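Limpeza de pó em computadores de mesa

Categoria: Oficina em casa > Manutenção
3/17/21 – 20 partilhas

O pó acumulado eleva a temperatura interna e o ruído. Intervalo recomendado: 2.000 horas de uso, ou 4.000 em divisões sem tapetes nem animais.
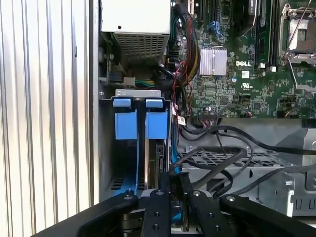 1. Preparação
Desligar o cabo de alimentação e premir o botão de arranque durante cinco segundos. Retirar o painel lateral. Trabalhar sobre superfície firme, junto a uma janela aberta.

2. Sopro
Usar ar comprimido em jatos de 2 segundos, a 20 cm das peças – lata sempre na vertical. Travar as pás das ventoinhas com um palito. A fonte de alimentação não se abre: sopra-se pela grelha.

3. Filtros
Lavar os filtros de espuma em água morna, sem detergente. Secar à sombra até ao dia seguinte. O pincel antiestático Dremetti serve para os cantos; o da Gudent larga pelos.

4. Fecho
Confirmar que nenhum cabo toca nas ventoinhas e repor o painel.

Este site utiliza cookies. Aceitar | Definições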